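Okay, a thread on getting back into family game night after years of everybody staring at their phones in separate rooms. Grab a snack, this got long. 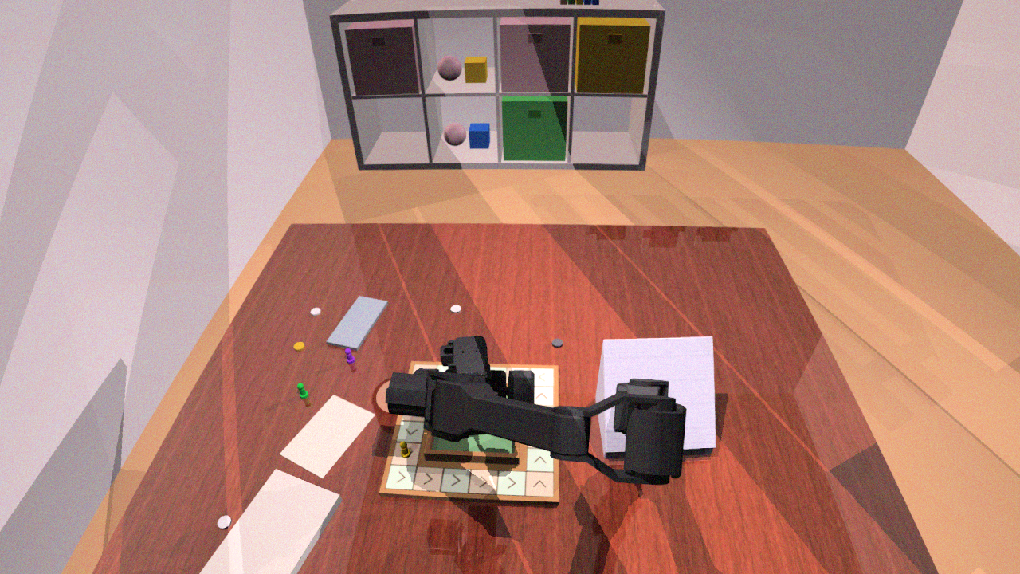

What's the best way to start if your people claim they hate board games? Pick something short, put it out after dinner while they're still sitting there, and don't make a speech.

Mine was Praner, a little card game my cousin mailed me in May. You're trading goats. The rules fit on two sides of one card and my dad still argued with both sides.

We did 16 game nights between then and now and I wrote down who won every time, because I'm that person. Mom is way out in front. She says she has no strategy. She has SO much strategy.

Biggest lesson so far: stop teaching the whole game up front. I used to read the entire rulebook out loud and watch the light leave everyone's eyes. Now I explain what you're trying to do, what you can do on a turn, and we go. The weird stuff gets explained when it comes up (yes, this causes fights, they're small fights).

Second thing, watch the clock on the box. Lukumay says 40 minutes. Lukumay took us until almost midnight and my brother fell asleep holding the harbor cards!

If you have younger kids at the table, let them team up with somebody for the first round. My niece is 9 and she was done being on a team after one round, so now she beats us on her own.

Snacks: nothing orange, nothing powdery. Pretzels are fine. Grapes are great. We lost a Deltberg map to queso and I'm still kind of upset about it.

Somebody asked about house rules. We have 2. You can't look up strategy videos during the game, and whoever finishes last picks what we play next time. That second one is why we've played the goat game so much, thanks Dad.

Next up is Fivach, which my friend Nadhirah Simanjuntak swears is easy once you get past the setup. She also said that about sourdough, so we'll see. Send me your favorites for five players, nothing with a timer please, my mom gets loud.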